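Candstead Community Help > Local services > Fire and rescue

Can I join as an on-call firefighter if I work shifts?

I live in Candstead and would like to apply for the fire station on Sayegh Road. I work at the Pirkalov warehouse on a rota that changes every four weeks, so some weeks I'm free in the day and some weeks only at night. The form asks for fixed hours of cover and I can't give any. Drill night is Thursday and I'd miss one in four. Is it worth applying, or will they turn me down at the first stage? I also wear contact lenses, if that makes any difference.

3 answers

Answer 1 (marked as helpful, 245 views)

Apply. I've been on call at Kivow for six years and half the crew there work shifts. Leave the fixed hours box blank and write "rotating rota, see attached", then attach two full cycles. The station manager looks at which hours are short, and weekday daytime is nearly always short, so your free days will count for a lot.

What they will check is how long it takes you to reach the station. Ours is five minutes from home or work. If the warehouse is too far out you can only book on when you're at home. Ask whether Pirkalov would release you during a shift anyway, as some employers will sign a form for it.

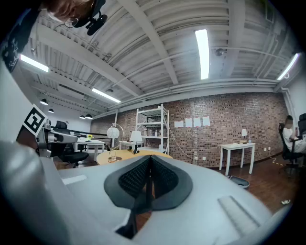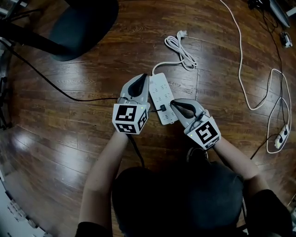 Missing one drill in four is normally fine provided you catch up with another station. Candstead people sometimes come over to us for that. The part that is harder to fit round a rota is the initial course, two weeks in one block, and you may have to use annual leave. The next one here starts in February and places go quickly.

Contact lenses: tell them at the medical. Two of ours wear them.

Answer 2

depends on the station. my brother in law got told no but that was years ago

Answer 3

Agree with the first answer, but ask about pay before you use up leave. When I joined, the retainer was 800 a year on the lower band of cover and 1000 on the next one up, plus an hourly rate for call-outs and drills. It will have changed by now. The course was paid, but the money came through a month late.

Also, the fitness test catches more people than the hours do. You can go along to the station on drill night and ask to try the ladder lift and the hose run before you apply. Ring first in case they are out.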